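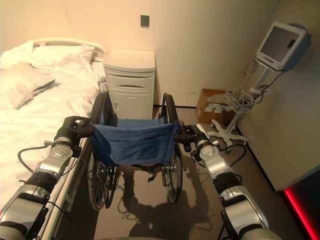 Equipment Loan Program: Frequently Asked Questions

Pirkeck Home Equipment Loan lends manual wheelchairs, adjustable beds, walkers and commode chairs to residents recovering at home. The answers on this page apply to all loans made from the Campos Street counter. Where a signed loan agreement differs from this page, the agreement applies.

Who can borrow equipment?

Any adult resident of the Pirkeck service area, or a person caring for one. Proof of address is required at pickup. A prescription is not required for walkers or standard manual wheelchairs. Adjustable beds require a discharge note or a letter from a clinician stating the expected length of need.

How long is the loan period?

The standard period is 60 days, counted from the day of pickup or delivery. One renewal of the same length is available if no other borrower is waiting for that type of item. Renewals can be requested by phone or at the counter and must be made before the due date. Bed loans may be extended further with an updated letter.

What does it cost?

There is no rental charge. A refundable deposit applies to wheelchairs and beds and is returned by check after the item passes inspection. Bed delivery is charged separately by zone; the zone map is posted at the counter.

How do I choose a seat width?

Measure the user seated, across the widest part of the hips or thighs, and add one inch. Add a second inch if heavy outer clothing will be worn in the chair. A seat that is too wide makes the wheels harder to reach and allows the user to lean to one side. Overall width is generally eight inches more than seat width, so measure the narrowest doorway in the home before reserving.
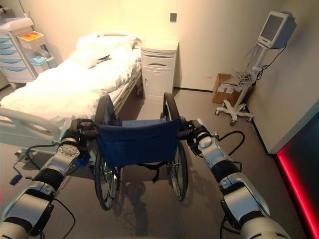 Seat depth is measured from the back of the pelvis to the back of the knee, less two inches. Record both figures on the request form. If the user falls between two sizes, enter both and the counter will call to discuss which is available.

Can I fold the wheelchair to put it in a car?

Most manual chairs in the program fold. Remove the cushion, raise the footplates, and lift the seat fabric at the center from front and back. Do not lift a folded chair by the armrests or any other removable part. To open it, push down on the seat rails with flat palms, keeping fingers inside the rails and away from the side frames.

When should the brakes be set?

Before every transfer, and whenever the chair is stopped on a slope. Wheel locks are parking brakes. They should not be used to slow a moving chair. If a lock does not hold the tire firmly, stop using the chair and call for an exchange.

How is equipment cleaned between loans?

Each returned item is washed, disinfected, dried and inspected before it is listed as available. Last year 1,422 items went through this process, and 547 of them were wheelchairs. Borrowers are asked to wipe down frames and remove personal items before return, but should not oil, repaint or disassemble anything.

What is a Clekov tag?

The numbered tag fixed to each item. Clekov is the program's inventory system. Quote the tag number in all calls and messages. Tags beginning with 314 belong to an older series and are still valid. Items with a missing or unreadable tag can be returned, but the deposit will be held until the record is matched.

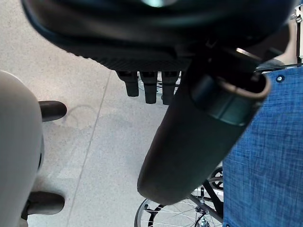
What if something breaks?

Stop using the item and report it. Normal wear is not charged. Loss, or damage from misuse, is deducted from the deposit. Do not attempt a repair with household hardware, even for a loose bolt.

Do you accept donated equipment?

Yes, if it is complete and free of rust, and the upholstery is not torn. Powered chairs and lift chairs are not accepted. Intake closes each August for the stock count.

Who do I contact about a denied request?

Write to Nilmini Dissanayake, loan coordinator, at the Campos Street address. Include the request form and any clinician's letter. A written reply is sent to the address on the form.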